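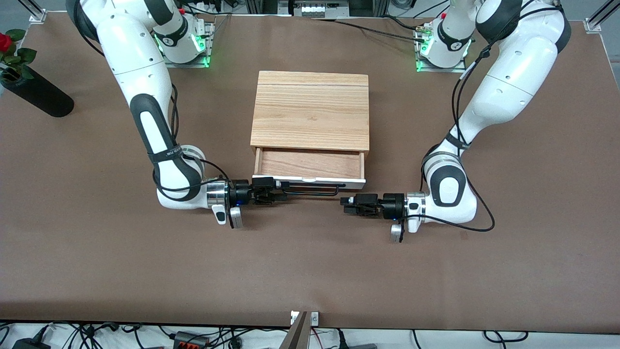
Hadiza Oyewole wrote to me that she had wanted to love the Esthorpe print portfolio and gave up on it by page four, as the charcoal plates had come out far too dark to make out the faces. I understand her completely, and I still think she should give it another go (in daylight, if she can, near a window!).

For anyone new to it, the portfolio is a boxed set of 13 reproductions of drawings by soldiers and nurses from the First World War, with a booklet by Rakiya Lawal. I got mine in February and have been going through it slowly ever since, usually with coffee at a safe distance. The watercolors are the real joy. There's a field kitchen in the rain that I keep going back to, all gray-green washes with one little dab of orange for the stove, and the paper has enough tooth to it that you almost feel the brush.

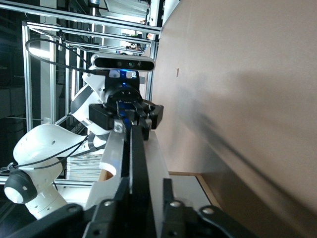 The charcoals are another matter, I'll admit, and two of them really are muddy, especially the one of the hospital train at night. Lawal's notes help a good deal there, as she tells you where to look and what the artist scribbled on the back. I only wish the type were bigger. The captions are tiny, and I had to borrow my sister's reading glasses to get through the long one about ration cards.

Is the booklet sold by itself?

It comes only with the full set for now.

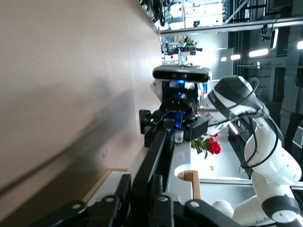 Do the prints fit a ready-made frame?

Most do, but the 7 larger ones need a wider mat than the shops usually carry.

I had the field kitchen framed and it hangs in the hallway, where everybody stops to look at it on the way to the coats. Four stars from me, and I'd happily buy a second set if they ever print those charcoals a shade lighter.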